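What the arms did to my Friday

I was hired at Caldeira to pack sample boxes, and for five years I was the fastest on the Grendstead floor. Now I put a can on a foam mat, step back, and wait while an arm thinks it over.

My new title is cell attendant. It came with an 18-cent raise and a lanyard. Hamdia Belay, who used to pack across from me, got the same lanyard and now spends her shifts writing down why things fell over. She says her back is better and her handwriting is worse.

What I miss is the talking. You can pack and gossip at the same time - you can't reset a cell and gossip, or at least Yupin Klinhom, our new lead, says you can't.

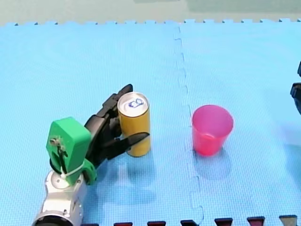

Reading time: 1 min

The yellow can is the easy one. It gets fingers around it from behind and a thumb across the front, which is more care than I ever gave a can. The pink cup waits its turn.

I asked Yupin what happens to us when the arms catch up to my old rate. She said to ask again in July, so I wrote it on the back of my lanyard.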